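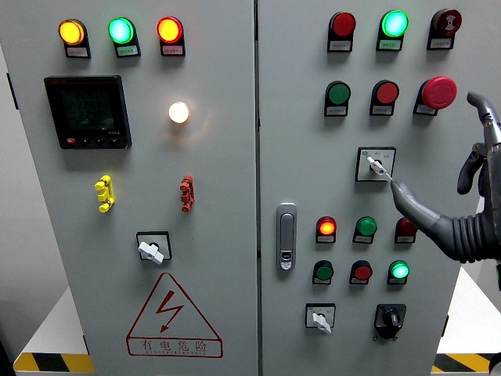

Figure 1. Cabinet doors with pilot lamps and a power meter on the left-hand door.

Courses > Building Services > Unit 6 > Handout: Electricity Use in Small Buildings

Prepared by Capucine Aubert for the Drudau evening program

1. Purpose of this unit

Students will learn to read an electricity bill, separate energy from demand, and prepare a simple load list for a small building. The unit assumes that Handout 5 (units and conversions) has been completed.

2. Energy and demand

Energy is the total amount of electricity used over a period. It is measured in kilowatt-hours. Demand is the rate of use at a given time and is measured in kilowatts. A building may use little energy over a month and still have a high demand for a short part of one morning, when heating, kitchen equipment and pumps start together.

The Ferasberg library is used as the case for this unit. Its February bill shows 1180 kilowatt-hours over 28 days. Of this, 481 kilowatt-hours were used outside opening hours. Students should ask what was left running, and whether it needed to be.

3. Preparing a load list

Enter each item with its rated power, its hours of use per day, and the room it serves. Ratings are taken from the nameplate. Where a nameplate is missing, write "estimated" in the last column – do not leave the column blank. Lighting may be entered by room.

The total of the list will seldom match the bill. A difference of a few percent is acceptable. A larger one usually points to wrong hours of use, and these should be checked first.
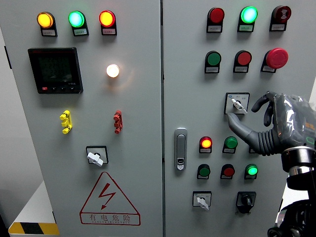 4. Assignment

Complete a load list for the Cárdenas annex using the floor plan given out in class. State which two items you would move to another time of day, and give the effect on peak demand. The assignment carries 80 points. Work is handed in at the Poltis building office on paper.

Reading: course reader, chapters 6 and 7.

Contact the program office | Copyright Drudau evening program | Back to top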